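Griline opens its calibration and tracking software to outside teams

Lakanow, July - The software company Griline said this week that it will open the main part of its tracking and calibration package for hand-held grippers. The package is called Dudico. Until now it was used only inside the company and by a small number of partners.

Hand-held grippers let a person show a task to a robot without having the robot in the room. The person holds the tools and does the work, and the software must later find out where each gripper was at every moment, and how wide its jaws were open. If this part is wrong, the robot learns a wrong movement. Griline says that most of its engineering time in the last year went into this question, and only a smaller part into the learning itself.

Dudico has two main parts. The first one estimates the position of each gripper from camera pictures and from printed square markers. The second one puts all the streams on one common clock. According to the release notes, version 6 can keep the streams of one operator together within 1000 microseconds, also when several people are recording in the same room at the same time.
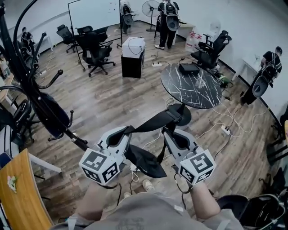
Marker cubes on a pair of hand-held grippers during work in a shared office room.

The work in a shared room was the difficult case, the company explained. When several operators wear the same kind of backpack equipment, the older version could take the marker of one person for the marker of another. The mistake was usually short, but it made a jump in the path, and the whole recording had to be thrown away. The new version gives every pair of grippers its own group of marker numbers. Before a session starts, it checks that no number is used two times.

Another change is in the calibration step. In the past an operator had to hold a printed board in front of the cameras and follow instructions on a screen. Now the operator moves the two grippers slowly past each other, and the software uses the known size of the markers to calculate the rest. If the result is not good enough, the program refuses to start the recording and shows which camera has the problem. Operators had asked for this for a long time, because before they learned about a bad calibration only in the evening, when the files were processed.

Manouchehr Shojaei, who leads the software group at Griline, said that the automatic check is the part he is most satisfied with. "We had good algorithms, but we had no good way to say stop," he said. "A planner can repair a small error in the path. It cannot repair a path which belongs to another person."

The open package will include the tracking module, the clock module and a small viewer in which a recording can be played back step by step. The planning module, which turns the recorded paths into movements for a robot arm, stays closed for now. The company said it still depends on code from a partner, Rezaei, and that the two sides are discussing the license.

Griline has also prepared 111 test recordings, which outside teams can use to compare their own tracking method with Dudico. They include difficult cases, such as fast turns of the wrist, markers partly hidden by the arm, and jaws which close very near to the camera.
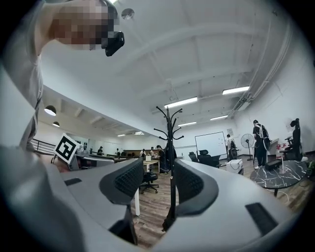 Shojaei added that the group does not expect the first open version to be free of errors, and that reports from users with other cameras will be more useful to them than praise. Support will be given through a public list of issues, and the group plans to answer there every working day - at least in the first months.

The package runs on a normal office computer with a graphics card. One session can be processed with up to 100 recordings in the queue, and the work continues by itself after a restart. A version for smaller computers, which could be carried by the operator, is in preparation but has no date yet.

Teams that already use the partner version do not need to record their data again. A conversion tool is included, and old calibration files can be read without changes.

Related items
Rezaei shows new planner for two-arm tasks
How Lakanow firms share their recording rooms
Griline looks for testers of its playback viewer
Clock errors in robot data: a short guide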